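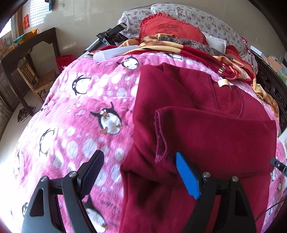 # Buller Hand Gripper, second version

Buller is a gripper that you hold and close with your own fingers. It has the same jaw as our small robot arm, so what you learn by hand about grasping cloth can be used later when the jaw is mounted on the arm. We design and assemble it in the shared workshop Dasport, in small batches, and we sell it as a kit or ready assembled.

The first version was made for hard objects like cups and boxes. Many customers wrote to us that they want to fold clothes and pull blankets with it. For this reason the second version has wider linkage arms, new pads and a softer trigger.

## What is new

**Wider arms.** The arms are triangles with openings cut in them. In the old version they were narrow and they twisted when the load was on one side only. The print takes longer now, but the fingertips meet more evenly.

**Textured pads.** You can choose black or blue. The rubber is the same in both, only the pattern is different: the blue one is crosshatched. Many people mount one of each, so that they always know left from right in their recordings. On fleece and towels the crosshatched pad holds better at the edge of the fabric. On thin shirts we do not see a difference.

**Pivot screws from outside.** You can tighten all the joints with the short key from the kit, without removing the finger. In the first version you had to take apart half of the jaw for this, and we received complaints, which we understand.

**Softer trigger.** The spring is now the Dunex type 23. If you prefer the old feeling, the harder spring is also in the bag.

## Technical data

| | |
|---|---|
| Weight, assembled, without camera | 782 g |
| Total length | 168 mm from the handle plate to the fingertips |
| Color | black body, pads in black or blue |
| Printed parts | PETG |
| Camera mount | standard tripod thread on top plate |
| Connection to arm | Policarpio flange, four holes |
| Order number, kit | 1,507 |

The length is measured with closed fingers. When you open them fully, the tips move back a little, so please leave some space if you mount the jaw on an arm near a wall.

## What is in the kit

- printed parts of the body, handle and arms
- one pair of pads, color as ordered
- pivot screws with washers
- soft spring and hard spring
- short key
- printed instruction, in English

The camera, the arm and the Policarpio flange are not included. You can print the flange yourself. The file is on the download page, together with the older one for the first version. Please look at the version number in the file name. The holes are not in the same place.

## Assembly

Calculate one evening. The arms come first, then the pads, and the trigger last. Tighten each pivot screw until the arm does not move anymore, and then turn it back a quarter. The arm should fall slowly by its own weight. If it falls fast, the screw is too loose and the fingers will not meet in the middle.

The pads are pressed into the slot and then glued at the back side only. Do not put glue on the front edge. Let it dry overnight before you grasp anything with it.

Print your own spare arms with the flat side down. We tried them standing up to save place on the print bed, and they broke along the layers at the first strong pull.

## Using it with cloth

Put the pad flat against the edge of the garment and push forward a little before closing. If you close too early, the lower finger catches also the blanket or the sheet under it. This is the most frequent problem and it needs some practice. A thick hem is easier than a plain edge.

After much work with fleece the texture of the pads fills with fibers. Brush it with an old toothbrush. Warm water is allowed, alcohol is not, it makes the rubber shiny and then it slips.

## Compatibility

The new pads fit also on the first version. The new arms do not fit, because the pivot distance has changed. If you have the first version and want only the better grip, please order the pads alone.

The jaw can be mounted on every arm that accepts the Policarpio flange. We test only with our own arm. For other arms we can not promise that the wrist motor is strong enough.

## Delivery

Kits are in stock. Assembled units from the present batch are all sold, and the next ones will leave the workshop in December. If you order a kit and assembled units together, we send everything in one package, unless you write in the comment field that you want the kit first.

Spare pads, springs and screws can be ordered without a minimum quantity.

*Page updated 27 November 2019*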